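Suchbegriff eingeben Suchen Erweiterte Suche

Werkstatt Runier: Roboterarm übt jetzt am Küchentisch

2024-02-25 | Lesezeit: 3 Minuten

Runier. In der offenen Werkstatt an der alten Spulerei wird seit Anfang Februar wieder geschraubt. Diesmal kein Lastenrad, kein Webstuhl. Ein Roboterarm, der Küchensachen greifen und an ihren Platz legen soll. Projektname: Skollum. Stand der Dinge: läuft, meistens.

Gebaut wird abends, nach Feierabend, in der Gruppe. Vier Leute bilden den festen Kern, dazu kommt, wer Zeit hat. Der Arm selbst ist ein gebrauchtes Gerät, gekauft vom Händler Moreo aus einer Lagerauflösung. Preis: 800 Euro, ohne Steuerung. Die musste extra besorgt und angepasst werden, was laut Gruppe länger gedauert hat als der ganze mechanische Aufbau. Die Software haben die Bastler selbst geschrieben, 323 Greifversuche sind bisher protokoliert.

Geübt wird mit Pfanne, Sieb, Bechern und Spielzeugessen. Weiße Tischplatte, der Arm kommt von der Seite. Auch eine Ketchupflasche liegt mit auf dem Tisch, dazu Bananen und Erdbeere aus dem Spielzeugregal.

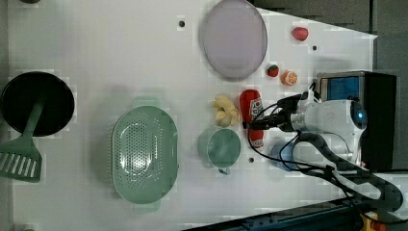 Was kann der Arm denn nun? Er soll einzelne Gegenstände aufnehmen und in vorher festgelegte Bereiche ablegen; bei festen, handlichen Sachen klappt das laut Protokoll am besten, bei flachen Tellern hakt es noch.

Gerade die Teller machen Arbeit. Die Finger rutschen am Rand ab oder schieben das Teil vor sich her. Getestet werden deshalb neue Auflagen aus weichem Kunststoff, geliefert vom Zulieferer Azimi, der im selben Gewerbehof sitzt. Drei Varianten sind bestellt, eine ist schon da. Ergebnis offen.

Nächste Baustelle: die Kabel. Die sollen besser geführt werden, damit beim Schwenken nichts hängen bleibt. Eine Halterung dafür ist gezeichnet, gedruckt wird sie, sobald der Drucker der Werkstatt wieder frei ist. Dort laufen momentan Ersatzteile für die Nähmaschinen.

Zur Sicherheit gilt: Während der Arm fährt, greift niemand auf den Tisch. Der Notaus ist am Platz der Bedienung montiert. Kinder dürfen zuschauen, aber nur hinter der Markierung am Boden.

Wer mitbauen will, kann abends vorbeikommen, Vorkenntnisse nicht nötig. Gesucht wird vor allem jemand, der sich mit Motorsteuerungen auskennt. Werkzeug ist vorhanden, Hausschuhe bitte nicht, geschlossene Schuhe sind in der Werkstatt Pflicht. Der Eintritt ist frei, eine Spende fürs Material wird gern genommen. Die Gruppe will ihre Bauplähne später offen ins Netz stellen, einen Termin dafür gibt es noch nicht.

Kommentare (4)

schraubfix
Gibts die Stückliste schon irgendwo? Würde mich vor allem wegen dem Netzteil interessieren.

Tante_K
800 Euro und dann kann er keinen Teller. Mein Enkel auch nicht, kostet aber mehr.

lötstation7
Zu den Tellern: Sauger probieren statt Finger! Bei uns im Betrieb ging das bei glatten Teilen sofort.

spulerei_nachbar
Parken bitte nicht wieder vor der Einfahrt. Danke.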